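Vivek Rastogi keeps his father's postcards in two shoeboxes under the stairs. There are 1,816 of them, the first sent when Vivek was five and the last in the November before his father died. I talked to him at his kitchen table in Moffat, where he has been reading the whole lot in order and typing them up.

His father sold pump fittings and was away for most of every month. He didn't like the telephone. "He'd call if there was a problem with the house," Rastogi says. "Otherwise you got a card. My mother got one, and my sister and I got one between us, and we fought over it."

The cards are short. Many give the weather and what he ate. One from Belterent says only that the soup was good and the hotel had run out of towels. Another, from Clikari, describes a man trying to get a mattress down a flight of steps, and takes up the full left side in very small writing before continuing up the margin. Rastogi has read that one out at two family weddings.

"I thought I remembered them," he says. "I remembered maybe ten. There's a whole run from the year I turned nine where he keeps asking about a dog. We never had a dog. I called my sister and she said it was the neighbor's dog, and she'd been walking it, and I had no memory of that at all."

He works on them between five and seven in the morning, before his kids get up. He types each card exactly as written, including the spelling, and adds the place and the postmark if he can read it. Some postmarks are only a smear. For those he goes by the stamp, or by what his father says about the season.

The handwriting changes over the years. It gets larger after an eye operation and then shaky. Rastogi had expected the last box to be the hard one, but he found the early cards harder. "He was younger than I am now," he says. "He's writing from some rooming house and he's worried about money, and he puts it in a way a kid wouldn't notice. I noticed it this time."

He has skipped ahead only once, to look for a card from Drurkora that his mother used to mention. He found it. It has 17 words on it, and he would prefer not to have them printed.

Rastogi started writing cards himself two years ago, when his job began sending him out of town. His daughter is seven and his son is four. He says his are not as good. "I write too much about the airport. My father never mentioned how he got anywhere – he was just there, and this was the soup."
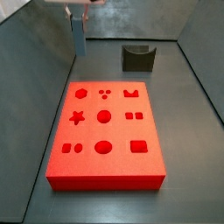 ## What happens to them next

When the typing is finished, he plans to print three copies, one for himself, one for his sister and one for an aunt who has asked about it every month since he began. He doesn't want to put the cards online. The originals will go back under the stairs, in better boxes.

His sister has offered to do the second box. He has said no so far, though he thinks he may give in – she reads their father's handwriting better than he does.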